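Pimanton Shared Pantry - Questions We Keep Getting

Who can use the pantry?
Anyone who works in the building. All 58 desks are covered, including the ones on the second floor that think they aren't.

What does it cost?
Two dollars a week, taken out with your desk fee. If you only drink the water, it is still two dollars.

Can I put my own food in there?
Yes, with your name and the month on it. Food with no name belongs to whoever is hungriest, and that person is usually Trinity Whitfield.
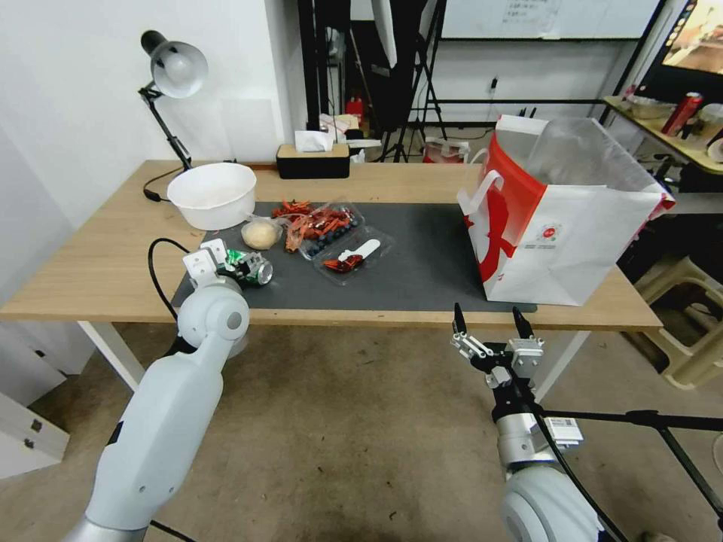
What about drinks?
Cans go on the bottom shelf of the fridge. Empties go in the blue bin by the stairs. The sink has never been a bin, whatever you may have seen at 4 p.m.

Can you order the good crackers again?
We did, in April. We bought 200 packs and they lasted until lunch the next day. Ask again in the fall.

Is anything nut-free?
The top shelf is meant to be. Read the label anyway - people put things back where they can reach.

Who cleans the fridge?
Ada Lo Presti, on the last afternoon of the month. She does not take appeals. Containers left behind are thrown out, lids and all.

Where do I send complaints?
The notebook on top of the microwave. Please use a new page.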